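7. April 2022, Truna, Greifplaner nach dem Merge

Wiebkes Branch ist seit heute früh drin. Laut Commit-Text ist das Problem mit den Rippenteilen "behoben". Das stand im Oktober auch schon da.

Stand vorher: Segmentierung liefert für das schwarze Gitterteil eine Maske mit Löchern, der Planer hält jedes Loch für freien Raum und schlägt Griffe quer durch die Öffnungen vor. Jetzt wird die Maske vor der Griffsuche geschlossen. Damit verschwinden die unsinnigen Kandidaten, ja. Es verschwinden aber auch die brauchbaren am Rand, wenn daneben noch Folie hängt. Die Tiefe auf der Folie ist weiterhin Müll, mal Teppich, mal irgendwas davor.

Replay über die alten Logs: 300 Aufnahmen, davon 45 ohne einen einzigen gültigen Griff. Rosângela meint, das sei vertretbar. Ich würde gern erst wissen, ob es immer dieselben Lagen sind. Sieht mir nach denen mit starker Kippung aus, habe aber noch nicht sortiert.

Zyanya hat den Timeout im Planer auf 200 ms gesetzt. Warum, steht nirgends. Bei 3009 (Ticket, nicht Teil!) hatten wir genau deshalb abgebrochene Bahnen, die als "kein Pfad" gemeldet wurden. Habe ihr geschrieben.

Ablagezonen: Die Erkennung der gelben Klebequadrate läuft, solange das Quadrat ganz im Bild ist. Hält der Greifer das Teil hoch, verdeckt es gern mal eine Ecke, und dann rät der Fit. Der Konfidenzwert bleibt dabei hübsch hoch, dem glaube ich inzwischen gar nichts mehr. Vorschlag: Zonen einmal vor dem Greifen einmessen und danach über die Odometrie mitführen. Apolinar hält die Odometrie auf Teppich für zu schlecht. Kann sein, Zahlen dazu hat er auch keine.

Offen:
- Nullgriffe nach Kippwinkel sortieren
- Timeout zurück auf den alten Wert, bis jemand den neuen begründet
- Folie als eigene Klasse? Dulce fragen, ob in den Drastach-Daten überhaupt welche gelabelt ist
- Konfidenz im Zonen-Fit: verdeckte Kanten müssen den Wert drücken
- im Changelog "behoben" durch "geändert" ersetzen

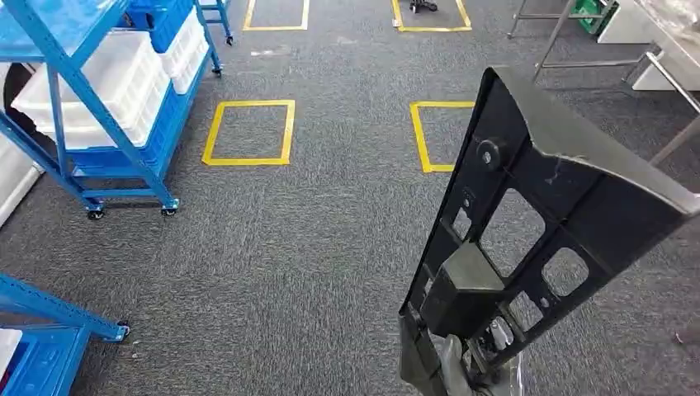

Gitterteil im Greifer, Folie am unteren Ende, rechte Zone teilweise verdeckt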